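3. Materials and wound preparation

3.1 The pad

Anyone who has practiced knots on a banana will know that the banana does not complain, and that this is its main weakness as a teacher. We wanted a surface that would hold a stitch, show a bad one, and look the same at the end of the afternoon as it had at lunch. After trying three products we settled on the Collia pad, a pale synthetic tissue sheet with faint ripples in it, and marked each one with a single reddened incision.

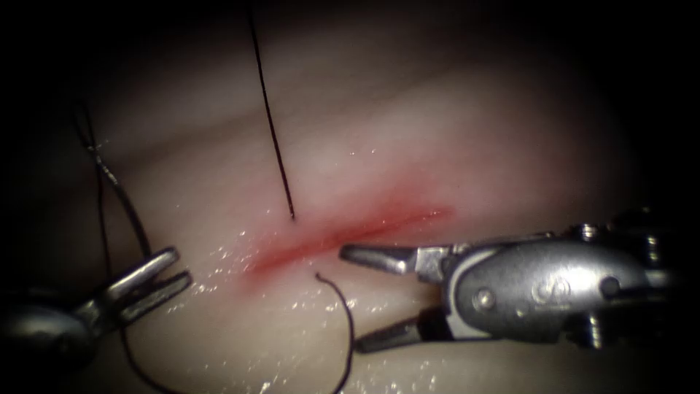
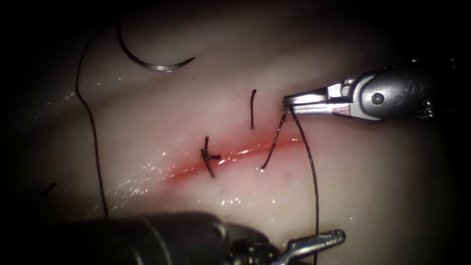
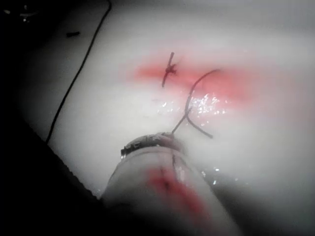
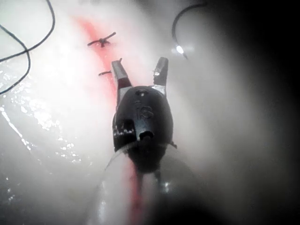

Figure 2. The pad and its incision at several moments of the work. In order: the incision with open jaws on either side; a knotted stitch at the left of the wound and a strand held at the right; a tied knot on the stained band, with a longer strand to its lower right; three small pieces of dark thread along the red stripe.

3.2 Coloring and moisture

The red is a food-grade dye in glycerin, sold by Saketti to people who make cakes for Halloween. It was chosen over the surgical training dye on the grounds that it cost less and came off the sink. It does not stay where it is put. In the first picture of Figure 2 the incision is a narrow line, most saturated near its left end and thinning toward the right. In the third the staining is a broad, soft-edged band, and a reader who wished to measure the width of a wound from its color would be measuring our dye. We therefore scored all stitch positions against the slit itself and ignored the pink.

Each pad was misted with tap water before it was pinned down. A dry pad drags on the thread and flatters the knot, which then stays put out of friction instead of merit. A soaked pad is worse, as the dye travels and the thread floats. The setting we ended with was two presses of a plant mister held at arm's length, a method that survived every attempt to replace it with something we could describe in better units. Glints on the surface made small knots hard to find afterward, and we return to this in Section 3.5.

3.3 Thread

All closures used a dark, unbranded monofilament. The choice was made for contrast against the pad. An earlier pale thread handled slightly better and could not be seen, so that the scoring sessions came to resemble a search for a contact lens. The dark thread also throws a soft shadow on a white surface, and scorers new to the task sometimes recorded the shadow as a second strand. They were asked to look twice. Most of them did.

Tails were to be left short. We had written "short" in the protocol, in the belief that everyone knew what it meant, and the pilot set disabused us of this. The revised wording asks for two tails, both visible, neither long enough to cross the next stitch. The knot in the third picture of Figure 2 has the kind of tails we mean: one pointing up, the other down, and each easy to find on the stain.

3.4 What counts as a stitch

A stitch was counted when a strand crossed the wound and was held by a knot. A strand that merely lay across the wound was logged as "loose," whatever its promise. The second picture of Figure 2 has both conditions in it. The short strand at the left carries a tied knot and two cut tails and would be counted; the curved strand at the right spans the wound in an open loop and would not, as of that moment.

This rule is less obvious than it sounds. Under the older Moussa checklist, thread that enters the tissue at any point is scored as a partial closure, and two partials make a whole. We could not bring ourselves to accept the arithmetic. Under our rule the full set contains 1548 counted stitches on 96 pads. Scores under the checklist are given in the appendix for anyone who needs to compare with earlier work, and they are more cheerful.

3.5 Scoring

Pads were scored in May by two raters, working apart. Each knot was judged for position relative to the slit, for spacing from its neighbor, and for whether the lips of the incision met without puckering. Puckering was the usual fault. Everyone who learns to sew pulls too hard, and the pad, being polite, gathers itself up and lets them.

Most disagreements between raters concerned the first stitch at either end of the wound. Where the incision fades into a faint pink line, it is a matter of opinion where the wound has stopped and the dye has begun. We settled the point by running a blunt probe along the slit and taking the end to be wherever the probe rose. The same probe was used to tell small knots from bright wet spots, since a knot can be felt and a glint cannot.

3.6 Storage and reuse

Pads were kept flat in Stikstead trays, with a sheet of baking parchment between layers. Without the parchment they bond to one another overnight, and the pair has to be thrown out. We did not reuse a pad once it had been cut. The supplier says that the material can be rejoined with gentle heat. Reece Ackroyd tried this with a hair dryer, and the result is kept on a shelf in the prep room, where it holds down some papers.

An order of 800 further pads has since been placed for the follow-up study. They arrived slightly thicker than the first lot, and the two lots will be reported separately.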